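Notes for Session 2: Getting Families to Walk to School
Last changed 27 Sep 2022

Hi all, and welcome back. These are my own notes, typed up from what I said (or meant to say) in class, so please don't treat them as a textbook. If you missed the session, read them before you start the route worksheet. If you were there, you can skim the first part and go straight to the section on park-and-walk spots, where I went much too fast.

Why start with distance

Last time we talked about who gets to decide how a child travels to school. Most of you said the parent, a few of you said the weather, and one group said the bell schedule. I love that third answer and I want to come back to it in November when we do timetables. For now, start with distance, as it's the thing parents bring up first when you ask them why they drive.

The trouble is that the distance parents tell you and the distance on the map are often two different things. When I worked on the Prukness school project, we asked families how long the walk would take them and then we walked it ourselves at a child's pace, with a stop for every interesting stick and puddle. The longest walk on our list took 38 minutes. That family drove, and fair enough! But plenty of families with much shorter walks had put down a guess that was way over, and they had never tried it on foot. They only knew the route from behind a windshield, in traffic, with everybody running late.

So your first job on any project like this is to go and walk it. Walk it at the time school starts, not at lunch when the streets are quiet. Take somebody with shorter legs than yours if you can.

What to write down on a route walk

I don't want a novel. Put down where you crossed, how long you waited, where the sidewalk stops or gets narrow, and any spot where you felt you had to hurry. Parked cars too, especially the ones on corners. If a driveway made you nervous, mark it. I'd also like you to stop and look from a lower height at least once - crouch down at the curb and see what you can see past a hedge. You'll feel silly. Do it anyway.

Leave the fixes for later. Last year people kept writing "needs a crosswalk" in the notes column and then forgot to say what the problem was in the first place. "Drivers turn right without looking left" tells me something. A city engineer can work with that.

Park-and-walk spots

Okay, the part I rushed. A park-and-walk spot is a place a short walk from the school where parents can pull over, drop off, and let the kids do the last stretch on foot. It's a good choice for families who live too far out or who are going straight on to work. It also takes cars away from the front gate, and the front gate is where most of the complaints come from.

At Prukness we tried two spots. The one on Bollix Road was a hit. It had a wide sidewalk, it was on the way to the highway, and the walk from there used a crossing with a guard. The other one looked better on paper (closer, bigger, plenty of room to turn around), but it sent people back the way they came, and parents hate that. Hardly anyone used it after the first few mornings. If you remember one thing from this section, make it the direction of travel. Look at where people go after drop-off and put your spot on that side.

Ask before you use anybody's parking lot, please. Churches and community centers often say yes if you give them a start time and an end time in writing. Grocery stores vary a lot.

Walking groups

Some schools call this a walking school bus. One or two adults follow a set route and pick up children along the way. The thing that kills these groups is a timetable that's too tight. Give yourself three extra minutes at each stop when you're planning, and take them back later if you find everybody's standing around. Parents will forgive a slow walk much faster than a group that left without their kid.

You also need a plan for the day the adult is sick. Write it on the same sheet as the route. A phone number in somebody's head is no plan at all.
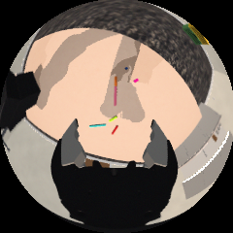 Department of Community and Active Travel Studies

For next time

Finish the route worksheet for your school, both sides. The second side asks about the trip home and people always leave it blank. The trip home matters just as much, and it's usually messier: after-school clubs, grandparents, the bakery. If the afternoon route is different from the morning one, draw both.

Read the Brollura handout on talking to principals. It's short, and the part about asking for one morning before you ask for a whole week is very good advice that I wish I'd had earlier. Skip the budget table at the end, we'll do our own.

If you're in the group working on Kong Street, come see me before you do any counting. The construction there has moved the crossing and I have a newer map for you.

Bring shoes you can walk in. We're going outside for the first half, rain or no rain, and we'll meet by the bike racks.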